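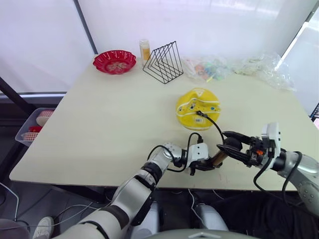

What is this dataset for?

Training and testing two-arm policies on jobs where one hand holds a thing and the other has to meet it, with a cable attached that pulls back a bit.

Name: Pluranent, bimanual table set, release 2
Date: April 22, 2020
Kept by: Hertta Lehtinen, Jouko Hyvönen
Status: usable. Docs half done, sorry.

What's in it

286 episodes, all teleoperated, two operators (Seija and Hilkka). Each episode is one folder: head camera video, joint angles for both arms, gripper opening, a one-line task label. Time stamps are from the recording machine, not the cameras. Small drift towards the end of long episodes, see Known problems.

Splits are by session, so nothing from one session turns up in both train and test. Please keep it that way. Release 1 was split by episode and the numbers from it were far too kind.

What we were testing

Whether a policy does better when the two arms share one action head, or when each arm has its own and they only swap a short message every step. Hyvönen bet on the shared head. Seperate heads won on the cabled tasks, 31 episodes held out, and the gap was bigger than we thought it would be. On tasks with no cable there was nothing in it. Full table comes with the write-up in May.

Method, short version. Behaviour cloning, chunks of actions, same image encoder for both set-ups. Each model trained with 3 seeds. We report the middle one, not the best.

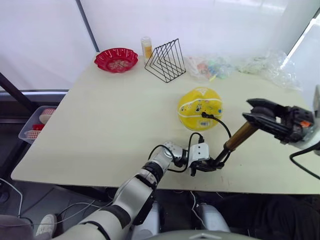 The separate heads mostly earn their keep in the moments before contact. One arm has to keep still while the other lines up, and the shared head kept letting both arms creep. Take a frame like this one: the left gripper has the tool clamped with its gold end angled up to the right, the right gripper is open and aimed at that end, and the cable runs back to the yellow thing in the middle of the table. In states like that we score how far the holding arm wanders, on top of task success. Script is score_hold.py. It needs the gripper opening channel, so don't drop that when you convert.

Labels

Written by the operator straight after each episode, checked once by Marjatta Kallio. Free text, no fixed list. Expect "tool" and "stick" for the same thing. Failed episodes are kept and marked with fail in the label file.

Known problems

- Drift between video and joint log, worst in the long ones. align.py fixes most of it.
- Background items on the table don't move much from session to session. Don't claim anyting about clutter from this set.
- No force readings at all.
- No depth.

Still to do: second lighting set-up, proper label list, loader for the Rostura format. Ask Hertta before you start on the loader, she has a branch.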